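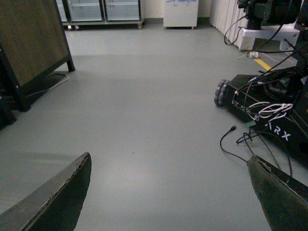
Bosman opens its fourth Fatden store, and I get to tell you about it

FOR IMMEDIATE RELEASE

Hi, I'm Amna Virk, and I run Bosman, the secondhand furniture shop some of you know from the old place on Mandano Street. We're opening store number 4 this March, in the Dridix building in downtown Fatden, and I asked if I could write the release myself this time (the last one called me "a visionary in pre-loved interiors" and my sister still hasn't let it go).

So, the basics. Doors open at 9 a.m. on Wednesday. The new store has 1,638 square feet of selling space, all on one level, with a loading door on the alley side wide enough for a three-seat sofa that doesn't want to bend. Parking is free behind the building for the first hour. Bring measurements! I can't tell you how many dressers have gone home with people and come right back the next morning.

We'll have 900 pieces in stock between the sales floor and the back room on opening day. Mostly desks, bookcases, sideboards and kitchen chairs, plus more lamps than I planned on, after a hotel two towns over closed and I got carried away at the sale. Prices start at $15 for a side chair. The most expensive thing in the building is a walnut dining set that seats ten, and I'm secretly hoping it takes a while to sell.

People ask me how we decide what to buy. I pull out every drawer, I lean on every tabletop, and I turn the chairs upside down to look at the joints. If a piece needs more than an afternoon of work we usually pass, though I've broken that rule for a good rolltop desk and I'll break it again. Scratches don't bother me. Smoke smell does, and so does anything that has sat in a flooded basement, so please don't bring me those, even if it was your grandmother's.

The new store will also buy from the public, something our Mandano Street shop never had room for. Come by any weekday before noon with photos on your phone and I'll give you a price on the spot, in cash or store credit. Credit gets you 15 percent more. We pick up larger items anywhere in Fatden for a flat fee, and you get that fee back if you spend it with us the same month.

We're hiring too. I need two people for the floor and one for the repair bench, and the bench job comes with training if you've got patience and decent hands. Stop in and ask for me.

The other three stores keep their regular hours, and gift cards work at all of them.

Press contact: Amna Virk, owner, Bosman, Dridix building, Fatden. Reporters are welcome any morning this week after 8 a.m. Use the alley door and knock loudly, I'll probably be in the back with the lamps.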